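Registrar wants my expired name back at auction price - anyone fought this?
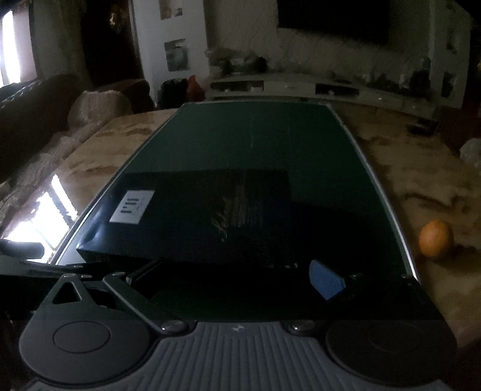 Domains & Hosting > Renewals and Transfers

nestby_lacra
Hi all, first post. I've had a five-letter domain with Droron for years, used it mostly for email and a little blog. The card on the account ran out in June and the renewal didn't go through. I noticed when my mail stopped, logged in, and they want £40 plus the normal fee to bring it back! And there's a note saying it may be listed at auction soon. Is that even allowed?

Virgil Filip
Pretty standard I'm afraid. Once it's past the grace period you're into redemption, and that costs extra nearly everywhere. Pay it today and argue afterwards. If somebody wins it at auction you'll be paying a lot more than £40.

mattock
Disagree with Virgil, a bit. Ask them for the dates they sent the reminders first. Mine went to an old address on the contact record and Rutum let me off the fee when I kicked up a fuss. Took 3 emails and a rather sulky phone call, mind you.

Virgil Filip
You got lucky. The old address was your mistake, they didn't have to do anything.

mattock
Maybe so, but it cost me nothing to ask, did it?

nestby_lacra
Ah. The contact email is an address on the same domain. So any reminder after it lapsed went nowhere - I feel a right idiot.

Virgil Filip
Loads of people do that. Change it to something separate as soon as you're back in, and put a second card on if they let you.

pogo20
Is it a .com or a country one? The rules aren't the same. Some of the country registries don't have a redemption stage at all, it just drops and anyone can grab it.

nestby_lacra
It's a .com.

pogo20
Then check the status in whois before you ring them. If it says redemptionPeriod then Virgil's right and I'd cough up.

nestby_lacra
It does say that. Paid, and support reckon it'll be back by tomorrow. I've asked about the reminders as well, mattock, so we'll see. Might move it to Matei once the dust settles, has anyone used them?

mattock
Fine for domains, wouldn't host with them.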